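首页 > 研究论文 > 运动科学 > 橄榄球

2024年2月24日　作者：Do-yoon Won、Mireille Zoubi、Si-eun Kwon

分类：团队项目／替补与轮换

4　替补球员的等待时间与上场初段表现

4.1　问题的提出

前一节报告了首发球员的跑动距离在下半场的变化。本节讨论替补球员。十五人制橄榄球的替补球员在上场之前，通常要在场边坐较长时间，其间的活动安排由各队自行决定，竞赛规程只规定了可以活动的区域。已有的讨论大多集中在换人时机对比分的影响上，对球员从坐下到上场这段时间做了什么，记录较少。

我们关心的是：等待时间的长短，以及等待期间是否做过再次热身，与球员上场后最初一段时间内的擒抱成功率和传接失误之间有没有关系。“上场初段”在本文中指球员踏入场地后的前十分钟，比赛中断的时间不计入。

4.2　资料来源

资料取自Tasuvari地区联赛连续2个赛季的比赛，共86场。参赛各队之中，Colitz、Hyun和Stullero三队保存的场边记录最为完整，其余各队的记录有不同程度的缺页。缺页的场次如果能由第四官员的换人单补齐，则予以保留；换人单上只有时间而没有球衣号码的，不用于个人层面的比较。

经整理得到换人记录1650条，包括战术换人、因伤换人、流血换人和头部伤情评估期间的临时换人。临时换人在后续分析中单独列出。这类换人的决定往往在很短时间内作出，替补球员几乎没有准备的余地，与计划内的换人放在一起会使结果难以解释。前排球员也单独列出。由于争球安全方面的要求，前排的替换常常成对进行，时间也比较固定，几支球队的前排替补在中场休息结束时就已经知道自己何时上场。

场边活动由记录员按分钟填写，分为坐、站、慢跑、动态拉伸、带球练习五类。同一分钟内出现两类活动的，取时间较长的一类。记录员在赛季开始前接受过统一培训，培训材料由Si-eun Yook编写，试填时出现分歧最多的是“站”与“动态拉伸”的区分。后来的做法是，只要球员没有做出完整的一组动作，就记为“站”。

4.3　结果

计划内换人的等待时间在各队之间差别明显。Colitz倾向于在下半场开始后不久集中换下前五号位置的球员，替补的等待时间短而整齐。Hyun的换人分散，后卫线的替补有时到终场前才上场。Stullero介于两者之间，但在主场和客场的做法不一致，客场换人普遍较晚。

等待时间与上场初段的擒抱成功率呈弱的负相关。把前排球员剔除以后，相关程度略有上升。传接失误与等待时间之间没有发现一致的关系，雨天比赛中失误总体偏多，等待时间的作用即使存在也被天气掩盖了。

再次热身的影响比等待时间本身更清楚。上场前五分钟内有慢跑或带球练习记录的球员，初段擒抱成功率高于一直坐着或站着的球员，这一差别在三支球队中方向相同。动态拉伸单独出现时看不到同样的差别，不过只做拉伸而不做其他活动的记录很少，这里不宜作过多推断。

位置之间也有不同。传锋和接锋上场后立刻参与大量触球，再次热身的记录与传球质量之间应当更容易看到关系，但实际数据中没有出现。翻查文字备注后发现，多数传锋替补在等待期间手里一直拿着球，在场边与同伴小幅度传接，记录员按规定仍将其记为“坐”或“站”。分类办法在这一点上过于粗略。

临时换人的情况如预期，上场前几乎都没有热身记录，初段擒抱成功率在各类换人中最低。流血换人与头部伤情评估换人之间没有差别。

4.4　访谈与场边条件

为了了解球员自己的看法，Jae-hoon Chae对31名有替补经历的球员做了半结构访谈。访谈在训练结束后进行，内容包括赛前得到的上场通知、场边的座位与保暖条件、教练组对再次热身的要求。

关于上场通知，受访者的说法不一。有些球员在赛前一天就知道大致的上场时间，有些要到教练招手才知道。后一种情况下，球员多半会在下半场开始后自行起身活动，做几组之后因为没有接到指示又坐回去，如此反复。一名后排替补说，他最怕的是刚热完身又坐下，“腿比没热身还沉”。这一说法与我们的数据没有冲突：热身后重新坐下超过五分钟再上场的，按本文的定义归入无热身一组。

关于座位，提到最多的是高度和靠背。各场地的替补席差别较大，有的是固定长凳，有的是临时搬来的单人椅。第二排锁球员身材高大，坐矮凳时膝部屈曲角度大，起身后需要多活动几步。也有球员认为座位没有影响，只要外套够厚即可。座椅类型没有列入场边记录表，因而无法与表现数据对应起来。

关于场地，受访者对可活动区域的意见比较集中。部分场地的活动区紧靠广告板，宽度只够两人并排，两队替补同时热身时需要轮流使用。有三处球场的活动区位于底线后面，球员在那里听不到教练席的喊话，需要派人去叫。Stullero客场换人偏晚，可能与此有关，但球队教练在书面回复中把原因归于长途乘车后首发球员需要更长时间进入状态，两种解释目前都无法排除。

保暖方面，三月的比赛提到寒冷的次数最多。球员普遍表示长款外套比毯子好用，穿着外套可以站起来走动，盖着毯子则倾向于一直坐着。Hyun在第二个赛季统一配发了外套，该队当季的场边站立时间有所增加，坐的时间相应减少，慢跑时间没有变化。

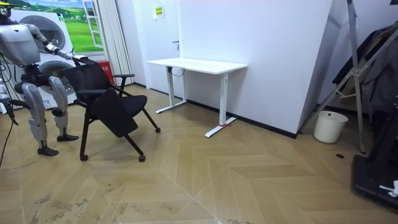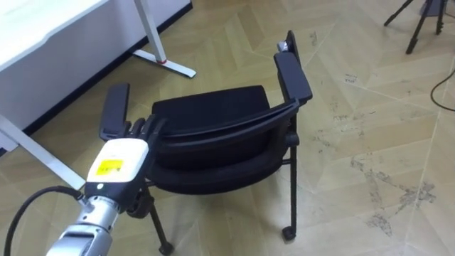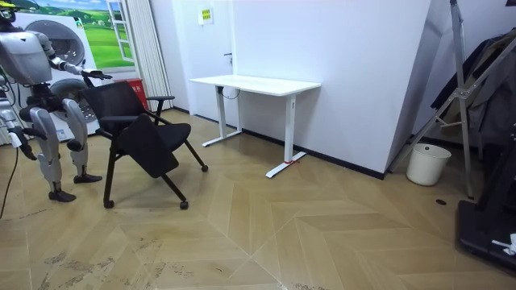
图2　机器人手臂与黑色座椅

4.5　局限

场边记录依靠人工填写，分钟级的精度对于换人前的最后阶段偏粗。两名记录员同时填写同一场比赛的情况只有少数几场，一致性检验的样本有限。擒抱成功率由比赛录像判读得出，判读者知道哪些球员是替补，没有做到盲评。

等待时间较长的球员往往在比分差距较大或对手体力下降时上场，比赛形势本身会影响擒抱的难度。我们在比较时按换人时的分差作了分层，但分差不能代表全部形势，例如对方是否少一人、当时位于哪个半场，都没有纳入。

此外，各队安排再次热身的标准不同，愿意主动热身的球员可能本来就准备得更充分。要把这两种因素分开，需要由球队按事先排定的方案安排热身。Colitz已同意在下一赛季的部分友谊赛中试行，方案中将增加“持球站立”一类，并由记录员注明座椅是长凳还是单人椅。

致谢

感谢各队领队提供场边记录和换人单。初稿的数据核对由Si-eun Yook完成。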